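Gripper Comparison, Minutes, 25th September
Upstairs tables, Uledwood

1. Finger choice
Roman fingers against Jamodham fingers, again. Last month's decision was to decide this month.
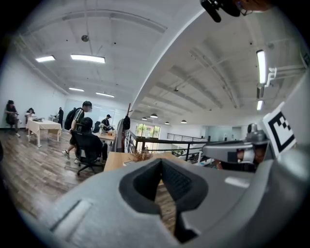
Potby replied that ridges are all very well, but spare pads take until December.

2. Dried sprig task
Kept on the list, over objections from everyone who has tried it. Log stands at 2,248 attempts - four of them disputed. 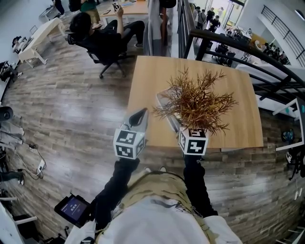
Sprig over the clear tray, marker cubes on both grippers.

The white tray stays in as the alternative. Motion to retire the sprig failed for lack of a second sprig.

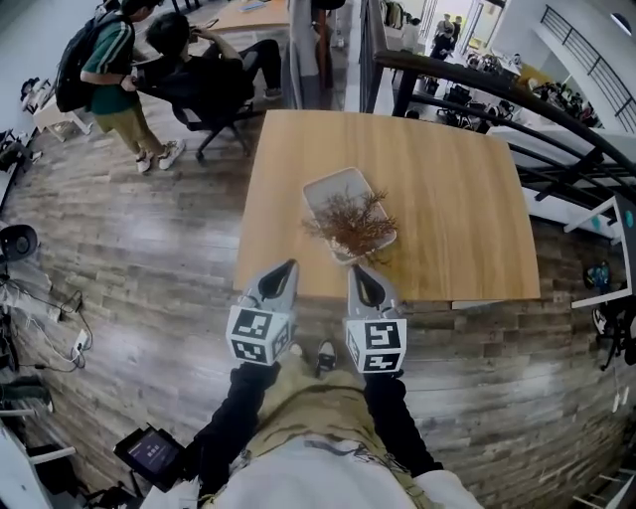 3. Next meeting
When the log reaches 2,335.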